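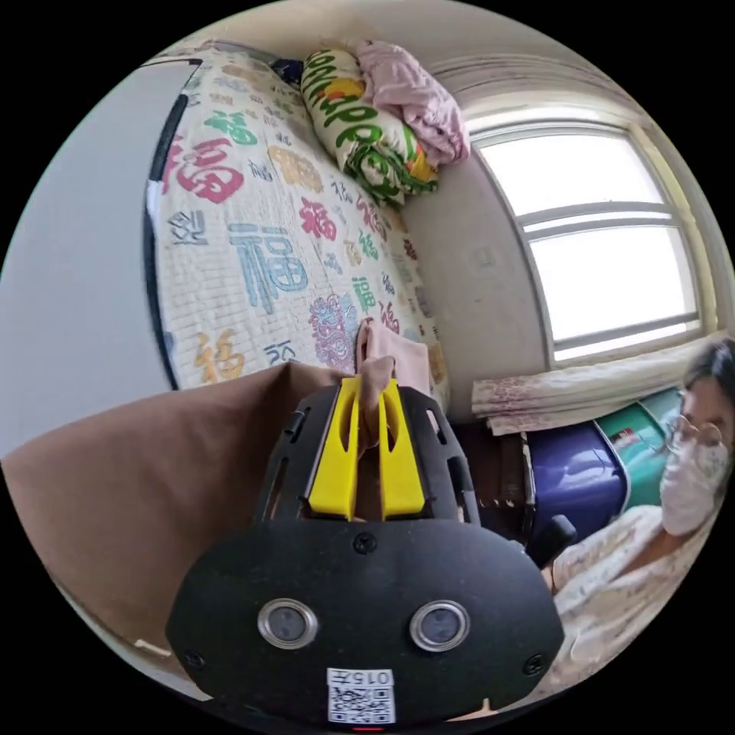

Section 5: Your First Recording with the Virkgate Hand Unit

By now you have charged the unit, paired it with the Rerneo desktop program and gone through the finger check in Section 4. If you skipped the finger check because you were eager to get going (we understand, we really do), please go back and do it before you read on. It takes very little time and it will save you a whole afternoon of recordings that have to be thrown away.

In this section you will record yourself doing one ordinary household job from start to finish. We suggest a job with cloth in it, such as straightening a bed or folding a towel. Cloth is forgiving on the fingers, it won't break if you drop it, and it gives the software plenty to learn from, seeing that no two folds ever come out quite alike.

5.1 Getting the room ready

1. Pick a room with steady light. Daylight from a window is lovely, but try to stand so that the window is to your side and the sensors aren't staring straight into it for the whole recording.

2. Leave the room as you would normally have it. There is no need to take down curtains, swap the bedding for something plain or hide what you keep under the window. Patterned quilts are welcome – the tracking does better with a busy print than with a plain white sheet.

3. Tell anyone who shares the room that you are about to record. They may stay if they are happy to be in the recording. Anyone who would prefer not to be should step out before you press the button, as the sensors see a good deal wider than you might expect.

4. Put away mail, bank cards, family photographs and anything else you wouldn't want a stranger to look at.

Note: Large mirrors confuse the tracking. If your closet has mirrored doors, slide them open or hang a sheet over them.

5.2 Starting up

1. Hold the unit by the grip and rest your index finger lightly on the trigger. Don't squeeze yet.

2. Wipe both lenses with the gray cloth that came in the box. Paper towels leave tiny scratches, and so do shirt sleeves, however clean they look.

3. Press and hold the power button until you feel the unit buzz, then let go. The Rerneo program will show your unit number in the left-hand column. If the number doesn't match the one on your packing slip, write to us before recording anything.

4. Squeeze the trigger all the way and release it, slowly, 2 times. The bar on the screen should follow your hand without jumping. A bar that sticks near the closed end usually means lint in the finger hinge, and a soft brush will take care of it.

5. Press the record button once, count to five in your head and begin.

5.3 Picking up cloth

Nearly everybody finds this awkward in the beginning, so please don't be discouraged if your first few pinches come up with nothing at all. Your own hand has been doing this for years and the unit has not.

1. Bring the fingers down open, with their tips just touching the fabric. Pressing hard into a mattress bends the tips outward and you lose the grip you were hoping for.

2. Squeeze gently until a small fold rises between the fingers. A narrow fold holds much better than a big handful.

3. Pause for a moment, then lift straight up. The pause feels silly, but it gives the software a clear mark for where the grasp ends and the lift begins.

4. Carry the cloth at an easy, natural pace. Try to keep the fingertips where the lenses can see them, and let the rest of the cloth trail if it wants to.

5. Lower the cloth, open the fingers fully and back away before starting on the next fold.

If you drop it, simply pick it up again and carry on. Please don't stop the recording or start over on account of a fumble. Dropped cloth and second tries are useful to us, and your session is not marked down for them.

Caution: Keep the fingers clear of hair, necklaces, drawstrings and pets. The fingers close as firmly as you squeeze, and they have no way of telling a blanket from a cat's tail.

Caution: Don't peel off, cover or write on the printed code label. The dock reads it to match your recordings to your account, and a scratched label means sending the unit back.

5.4 Finishing and sending

1. Hold still for another count of five, then press the record button once more.

2. Set the unit in its dock. Uploading begins by itself and carries on if you close the program, though not if you switch off the computer.

3. Look through the preview in Rerneo. If you spot something private, choose Remove Session and the recording is deleted before it leaves your computer.

If something goes wrong

Message 204: the lenses are dirty or covered. Wipe them and press Retry.

Message 325: the unit has lost its place in the room. Point it at something with plenty of pattern, hold it still until the message clears and carry on where you left off.

For any other message, write to the Hwang support desk through the Help tab and include your unit number. Customers who bought the kit through Bisitz should use the address on their Bisitz receipt, as those units are repaired at a different workshop.

Section 5 last revised 30 July 2018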